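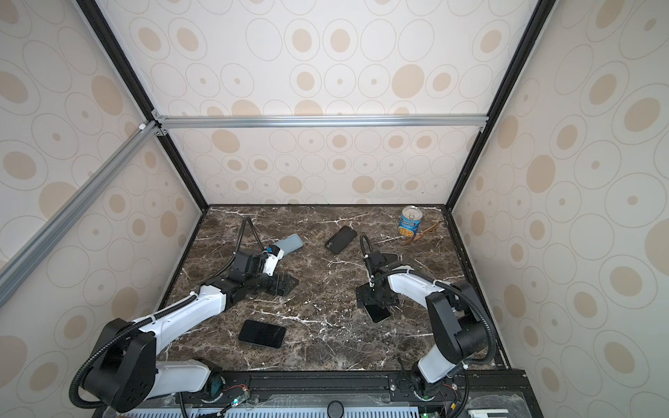
## 4. Sealing and caring for your Verkimard stone top

Read this section all the way through before you open the sealer. The steps apply to marble, limestone and travertine tops. For granite, use the Kassab sealer and follow the leaflet packed with it.

### 4.1 What you need

- Verkimard stone sealer
- Stone cleaner with a neutral pH
- Two lint-free cloths, plus a spare for buffing
- Painter's tape
- Nitrile gloves

**CAUTION:** Do not clean the top with vinegar, lemon juice or bathroom descaler at any time. Acid etches marble, and sealer will not cover the mark.

### 4.2 Test for absorption

1. Pick a spot near a back corner.
2. Put a teaspoon of water on the stone and leave it for 13 minutes.
3. Wipe the water away and look at the spot from a low angle.
4. If the stone has darkened, it needs sealing. Let it dry overnight, then go to 4.3.
5. If the color has not changed, stop here and test again in October.

### 4.3 Apply the sealer

1. Clear the area you are going to seal. Tape along any wall, metal edging or wood trim that touches the stone.
2. Wash the surface with stone cleaner and rinse with plain water. Let it dry fully.
3. Open a window or run a fan.
4. Put on gloves. Shake the bottle and pour a small amount onto a folded cloth.
5. Wipe the sealer on in straight, overlapping passes. Work on one section at a time, no wider than you can comfortably reach.
6. Wait 2 minutes. Do not let the sealer dry on the surface.
7. Wipe off everything that is left with the second cloth, then buff with the spare.
8. Repeat on the next section until the whole top is done.
9. Remove the tape while the edges are still fresh.

**NOTE:** On dark stone, leftover sealer shows up as a gray haze. If you see haze, dampen a cloth with fresh sealer, rub the area and buff it right away.

**WARNING:** Cloths used with sealer can catch fire if they are wadded up. Lay them flat outdoors to dry before you throw them out.

### 4.4 Curing time

Light use is fine the next morning. Keep water, oil and hot dishes off the stone for 96 hours. Do not cover it with plastic sheeting during this time. A clean cotton sheet is all right if you need to keep dust off.

### 4.5 Everyday care

Wipe spills when they happen, especially wine, coffee and tomato sauce. Use coasters and trivets. Lift heavy items to move them. For oil stains, see section 6, Poultices.

White veins can be softer than the stone on either side of them. A vein you can feel with a fingernail is normal. A crack that catches the nail along its whole length should be looked at before you seal.

### 4.6 Ordering more sealer

Refills are sold through Clerkia under part number 2489. For help with cracks or chips, write to Rami Karaki at the Enthorpe service desk and include the slab number from your delivery slip.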